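Foro de montaje y reparación > Mobiliario de plástico > Patas roscadas

Tema: Mesa de plástico con patas de rosca: orden de montaje y holgura en los casquillos

rgrabner
Mensajes: 432

Abro hilo porque el que había sobre patas roscadas se cerró y mezclaba mesas de madera con mesas de plástico inyectado, que no tienen nada que ver.

Modelo: Husach, tablero blanco moldeado, patas tubulares blancas que se enroscan en los casquillos de las esquinas. Uso previsto: terraza cubierta, carga ligera. Las instrucciones son un solo dibujo sin texto. No indican par de apriete, ni orden, ni si la rosca lleva algo (vaselina, cinta, nada).

Dudas:

1. ¿Se aprieta cada pata a tope según se pone, o se presentan todas y se aprieta al final?
2. Una de las patas entra dos vueltas y se frena. Las demás entran suaves con la mano. ¿Rebaba o rosca cruzada?
3. ¿Alguien ha usado cinta de PTFE en este tipo de unión?

Gracias.

s_brunner
Mensajes: 150

A la 2: casi seguro rosca cruzada. Desenrosca, apoya la pata en vertical y gírala en sentido contrario hasta notar que el filete cae. Después rosca en sentido normal. Si con eso sigue frenándose en el mismo punto, mira el casquillo con una linterna y busca rebaba del molde. Se quita con cuchilla, sin lijar.

A la 1: yo aprieto una por una. En una mesa con patas atornilladas a un bastidor metálico tiene sentido presentar y apretar después, por los agujeros colisos. En una rosca moldeada la posición de la pata la fija el casquillo y no hay nada que ajustar.

A la 3: no.

tornillo_flojo
Mensajes: 6

Yo pondría cinta. En la mía (Kalora, parecida) las patas se aflojaban cada vez que se movía la mesa y con dos vueltas de cinta se acabó.

s_brunner

La cinta de PTFE es lubricante. Rellena el hueco, de acuerdo, pero permite apretar más de la cuenta con el mismo esfuerzo de mano, y el casquillo es plástico moldeado. Lo que se abre es el casquillo, no la pata. Y el casquillo no se cambia sin cambiar el tablero.

tornillo_flojo

Llevo dos veranos así y no se ha abierto nada.

s_brunner

Dos veranos no es mucho para polipropileno al sol.

tornillo_flojo

Está en un garaje.

pladur62

Aparte de la cinta: ¿cómo la estáis montando, con el tablero boca arriba o boca abajo? Lo pregunto porque mi cuñado montó la suya de lado, apoyada en la pared, y le salieron dos patas cruzadas de cuatro. Con la mesa de canto, el peso de la pata tira hacia abajo y el primer filete entra torcido.

rgrabner

Boca abajo, sobre una superficie forrada con tela para no rayar la cara buena. Con los nervios hacia arriba se ve bien cada casquillo.

El procedimiento que sigo ahora, después de lo que comenta s_brunner:

Tablero boca abajo sobre tela, con los casquillos accesibles. La pata se coge a media altura y se mantiene vertical. Primero media vuelta hacia atrás, luego hacia delante sin forzar. La otra pata se deja tumbada sobre el propio bastidor para tenerlas a mano.
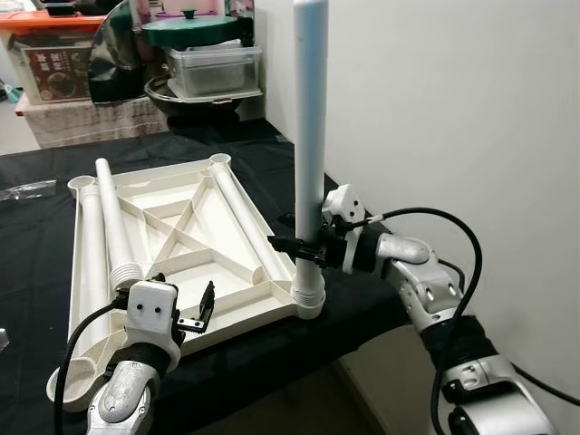 Cogerla a media altura me ha dado mejor resultado que cogerla por el extremo libre. Desde arriba se hace mucha palanca y cualquier desvío de la mano llega multiplicado al casquillo. Desde muy abajo, en cambio, no se aprecia si la pata está a plomo.

La pata que se frenaba ha entrado entera a la segunda. Era rosca cruzada. El primer filete ha quedado algo marcado.

pladur62

Si está marcado solo el primero, no pasa nada. Repásalo con la uña y, si notas un hilo de plástico levantado, córtalo. Lo que no conviene es dejarlo, porque ese hilo se va enrollando dentro y la pata no asienta.

mdf_y_cola

Discrepo con lo de cogerla a media altura. En patas largas yo uso las dos manos: una abajo, pegada al collarín, que guía, y otra arriba, que gira. Con una sola mano a media altura estás guiando y girando desde el mismo punto, y la muñeca siempre se va hacia un lado al final del recorrido.

rgrabner

Depende de la pata. Estas pesan muy poco. En una de madera maciza te daría la razón.

mdf_y_cola

El peso da igual, lo que cuenta es la longitud entre la mano y la rosca.

s_brunner

Los dos métodos valen si la primera vuelta entra sin resistencia. El error habitual está en la primera vuelta. Una vez cogido el filete, la rosca guía sola y da lo mismo dónde se ponga la mano.

Sobre el apriete: a mano hasta que el hombro de la pata haga tope con el collarín, y un octavo de vuelta más. Nada de llaves de correa. He visto recomendada la llave de correa en otro foro y es una manera segura de rajar el borde.

carmen_t

Pregunta relacionada. Tengo una Koller de segunda mano y uno de los casquillos ya viene con una fisura vertical corta, desde el borde hacia abajo. La pata rosca, pero baila. ¿Tiene arreglo o la tiro?

s_brunner

Depende del material. Busca el símbolo de reciclaje en la cara inferior. Si pone PP o PE, los adhesivos normales no agarran y habría que soldar con varilla del mismo plástico. Si pone ABS, se pega con un cemento a base de disolvente y queda bien.

En cualquier caso, antes de pegar hay que taladrar un agujero pequeño al final de la fisura para que no siga avanzando.

carmen_t

Pone PP.

s_brunner

Entonces, abrazadera. Una de acero inoxidable con tornillo sin fin por fuera del casquillo, si hay sitio entre los nervios. Se aprieta con la pata puesta, para no cerrar el diámetro interior.

pladur62

Sitio no suele haber. En los bastidores con nervios en diagonal, el casquillo está unido a los nervios por varios puntos y la abrazadera no pasa sin cortar alguno. Y si cortas nervios, la esquina pierde rigidez.

s_brunner

Se puede hacer una ranura en el nervio, lo justo para pasar la banda, sin cortarlo entero. Pero sí, es una chapuza. Para una mesa de jardín barata yo no invertiría más de una tarde.

carmen_t

Miro esta noche si cabe. Si no, la dejo para poner macetas.

tornillo_flojo

Con cinta de PTFE no bailaría.

s_brunner

Con una fisura en el casquillo, la cinta haría de cuña y la abriría más. No le des ese consejo.

tornillo_flojo

Era medio en broma. En un casquillo sano lo mantengo.

mdf_y_cola

Volviendo al apriete. En la Candik que tuve, el hombro de la pata no llegaba a tocar el collarín en ningún caso, quedaban un par de milímetros de rosca a la vista. ¿Eso es defecto o va así? Lo di por bueno y nunca se cayó, pero siempre tuve la duda.

rgrabner

En la Husach, las que tengo puestas también dejan ver algo de rosca por encima del casquillo. Pensaba que faltaba apriete, pero no entran más con fuerza razonable.

s_brunner

Hay dos diseños. En unos el tope lo hace el hombro y en otros lo hace el fondo del casquillo. Si al llegar al final notas parada seca, es tope de fondo y la rosca vista es normal. Si notas que se va endureciendo poco a poco, es fricción: suciedad, rebaba o rosca deformada. En ese caso se saca y se limpia. Corrijo por tanto lo que puse antes del hombro, solo sirve para el primer tipo. En el segundo tampoco daría el octavo de vuelta extra.

rgrabner

Parada seca en todas. Lo doy por tope de fondo.

pladur62

Una cosa más para cuando le des la vuelta. No la gires apoyando el peso en dos patas. Se levanta entre dos personas y se deja caer plana. El momento en que más sufren los casquillos es ese, más que con la mesa cargada.

mdf_y_cola

Ahí sí estoy de acuerdo.

rgrabner

Resumen de cómo la dejo, por si alguien busca el modelo:

Sin cinta ni lubricante. Media vuelta atrás antes de roscar. Apriete solo a mano hasta parada seca, pata por pata. Volteo entre dos. Revisaré el apriete al mes y lo pongo aquí.

Sobre dónde coger la pata no hay acuerdo en el hilo, que cada uno pruebe.

tornillo_flojo

Si al mes se han aflojado, ya sabes lo que pienso de la cinta.

s_brunner

Si al mes se han aflojado, se vuelven a apretar.

carmen_t

Actualizo lo mío: la abrazadera no pasa por uno de los nervios. He pedido varilla de PP para soldar y voy a practicar antes con la tapa de un cubo. ¿A qué temperatura ponéis el soldador?

pladur62

Abre tema en Soldadura de plásticos, que aquí se pierde. Pon foto de la fisura y di qué boquilla tienes.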